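Filed under: Opinion / Robots / Slow data

Search this site... Go

I've come round to thinking that 100 dull examples beat a pile of clever ones, and I blame the microwave. Toon Kramer and I argued over it all through October!
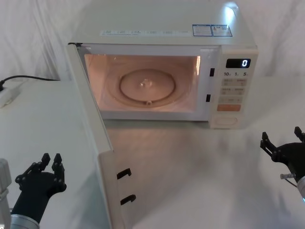

He wants variety (new kitchens, new angles, the lot). I want the same door over and over, until we know what the learner is missing. 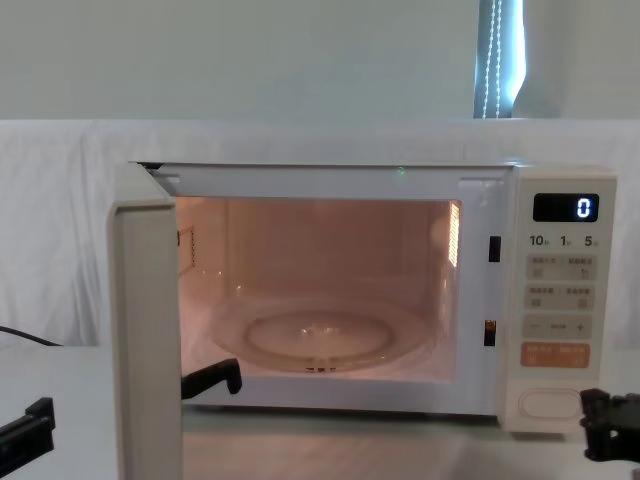

Teaching notes

My other gripe is tidiness. People throw out the fumbled goes, and then the Minddale model has no idea what to do when it's a bit off. Keep them, I say, and label them properly.

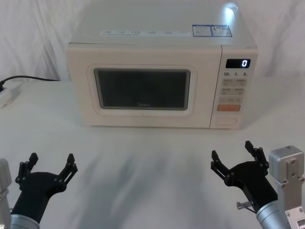
Toon reckons labels are a waste of an afternoon. He said the same at Bremmont, and we spent two weeks relabelling there, so I'm not budging. 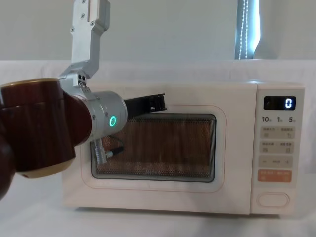
Contact is where I'd spend the money. Free movement is easy to collect and we've got heaps. What we're short of is moments like the fingers resting on the top edge of the microwave door, where a tiny shift matters and the arm hides half of what you'd like to see. Give me three more mornings of those, please!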